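Bench tips for the Plornberg robot club

Set up the counter
Give the gripper plenty of clear counter before the first run. Most of our failed grabs in May came from clutter near the fingers. Start with the fingers open and move at low speed.

Keep 12 inches between the starting point and the counter edge on real runs. Wipe up crumbs with a damp cloth and let the stone dry.

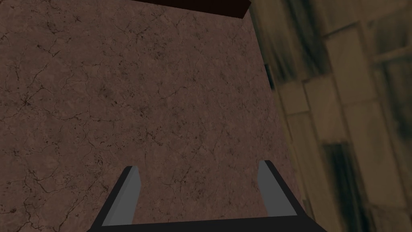

Before you leave
Save your run under your own name. Park the arm, switch off the power strip and coil the cable loosely. Spare finger pads are in drawer 11. Tell Suryani Pelupessy if you take the last pair.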